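Notebook, October, morning into late afternoon

Continued from the previous page. Still on the Guerreiro papers, box 7, the trade letters between the coast and the hill towns. Parveen Gazi has the maps out on the other bench, so I worked from the transcripts until lunch.

The problem from last time was the place name. The older reading has it as "Milau," and the catalog follows that all the way through. In the letters themselves the second vowel is never clear. I went through every letter in the bundle and the same hand writes it two ways, once with a long tail on the last letter and once without. I think it is one town and one clerk in a hurry. Parveen thinks there were two clerks. We left both readings in the sheet with initials beside them.

Word count on the transcript file is now over 4000. Spelling not normalized. Please do not normalize it, even where it looks like a typing error. If you find one of mine, mark it in red and leave the line alone.

Letter 332 took most of the morning. It is the one where the merchant complains that the grain measure used at the upper market is smaller than the one at the port, and asks for the difference to be made good in cloth. Two things to note. First, he calls the measure by a word I have only seen in the salt accounts. Second, he says the hill people pray before weighing and that the port people "do it after, when they do it at all." The Duvosetti handbook quotes the second half of that line and drops the first, which makes it sound like a joke about religion. Read whole, it is a complaint about being kept waiting. I have written this up on a separate sheet for the course reader, with the full sentence and a plain translation under it.

The course reader in general: the Diltness people want short source extracts that a first-year group can get through in one sitting, with a little background on how people in the region lived, ate and traded. Letter 332 would do for trade. For food I have the list of wedding provisions, but the bottom third is water damaged and I can only read the quantities, no names. Parveen suggested the caravan inventory instead. Checked it — too long, though the first page could stand alone.
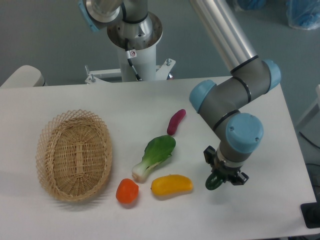

Vocabulary for baskets is still a mess. The inventory has four separate words that the old glossary gives simply as "basket," and the students will not get anything out of that. From the context, one is a closed hamper with a lid, one is a pannier for a donkey, and one is for carrying earth. The fourth comes up only in household lists, next to bowls and trays, so I am taking it as an open table basket: oval, pale woven strips, lattice around the rim and a closer weave in the floor, like the one on the white table. My entry now reads "open basket, woven, for the house." I left out any guess at the material, as the letters never say reed or palm or anything else.

Parveen disagrees on the pannier. She has a road toll list where the same word is counted per man, and men did not carry panniers. Could be a shoulder load. Query left open in the glossary, see the slip in the front pocket.

Still to do: check the salt accounts for the measure word, send the letter sheet to Diltness, return the second volume of the handbook. The index card for the toll list is missing its shelf number — Parveen is looking.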